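Filed under: Flash Fiction / Short Reads

Sorting Night

Orange first. Always orange first, that was the rule on Plondance street and she kept to it even now, half past nine, coat still on, bus in twenty minutes.

Three baskets. Black mesh, the kind that snags your sleeve. Orange in the top one, green in the middle. Black at the bottom and the black ones were the worst, you had to feel for them, they sank into the mesh and vanished.

Her mother had sorted buttons like this. Beans too. Anything small. Sort it and you'll sleep, she used to say, and then didnt sleep, sat up in the kitchen with the radio on low.

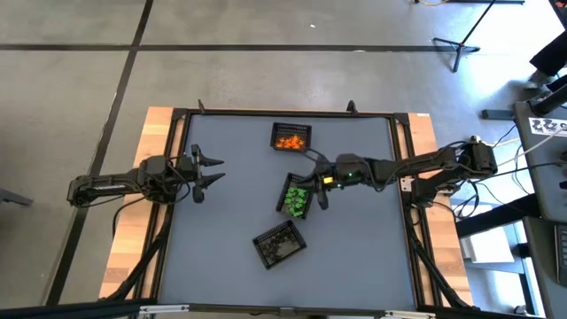
The order sheet said 2138. Lot 451, going out to Culavo in the morning, and Coutinho wanted it by color. Why by color? Never said. She'd asked twice. A shrug down the phone, you could hear it.

Green. Green. A stray orange, back up top with it.

The bottom basket had slid crooked. She went to straighten it and stopped. Her mother would of left it. Her mother left one thing wrong in every room, a cup, a drawer, so there'd be something to come back for.

Nine forty. The 54 would be at the corner already, lights on, doors open.

She left it crooked. Got as far as the stairs. Stood there with the keys in her hand, listening for the radio.

More short reads
- The Stesaneo Ferry
- Room 807
- What the Beans Knew
- Salt, Then Snow
- A Coat for April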